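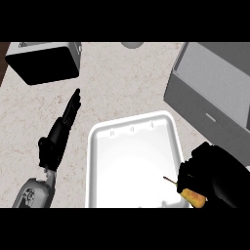

Figure 9. Kitchen counter task in the simulator, right hand holding the pear over the tray.

4.3 Checking grasp and release thresholds

Run this check after any change to the hand controller or the contact settings. It uses the Pluvov scene file and needs no hardware.

1. Load the scene and set the random seed to 92.
2. Set the control rate to 50 Hz. Leave the physics rate at its default.
3. Start the planner in step mode. It stops at each waypoint and waits for Continue.
4. Advance until the right hand is over the tray with the pear in its grasp.
5. Open the Contacts panel. At least two right-hand fingers must report contact with the pear.
6. Confirm that the left arm state reads HOLD.
7. Press Continue to release. Log 200 control steps, then press Stop.

Note: The black bands at the top and bottom of the camera view are padding. Do not crop them if the policy was trained on padded input.

Caution: Do not edit grip force while the planner is running. The new value is applied at once and can push the fingers through the object mesh.

If step 5 fails, reload the hand collision model and repeat from step 1. For release faults, see 4.4.

Section revised May 7, 2019, M. Vakulenko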